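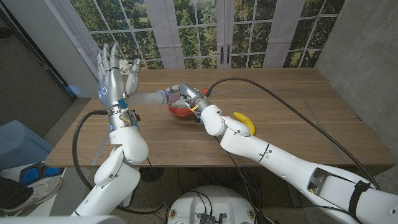 Fruit and Cups Wanted for the Hollthorpe Winter Table

Monday, November 24, 2025
By Ritva Räsänen

The big wooden table is back in the front room at Hollthorpe, and I for one am thrilled! It spent the whole fall in storage at Niskanen while the floor was being redone, and I had forgotten how nice that warm brown grain looks once the lamps are on. A red bowl is already on it, and a banana (one banana, so please, bring fruit).

For anyone new to town, the winter table is our free snack stop. You walk in out of the cold, take a piece of fruit, pour yourself something to drink and sit as long as you like. Last winter we gave out 3510 snacks, which I still can't quite believe, and this year we open on December 2 and keep going for 16 afternoons. Doors are open until it gets dark, or until the fruit is gone, whichever comes first.

What we need most is stuff that travels well: bananas, apples, pears, those little oranges that peel easily. Please skip grapes, they end up under the radiator and I'm the one with the broom. We could also use plastic cups, the sturdy kind that can be washed and used again. Frosted or clear, I don't care, and they don't have to match. Last year's set came from the Stirum Street rummage sale and we were down to 28 by the end of the season. A second bowl would be lovely too, any color.

You can leave things at the side door on Evitz Lane any morning this week. Put your name on the bag if you want it back! If you've got more than one box, call ahead and I'll come down and hold the door, it sticks something awful when it's damp.

Oh, and the table got a fresh coat of oil before it came home, so use a coaster or a napkin under your drink. There's a stack of them on the windowsill.

16 shares | 2 comments

Contact: Hollthorpe News Desk, side door, Evitz Lane
© 2025 Hollthorpe News. All rights reserved.
Back to top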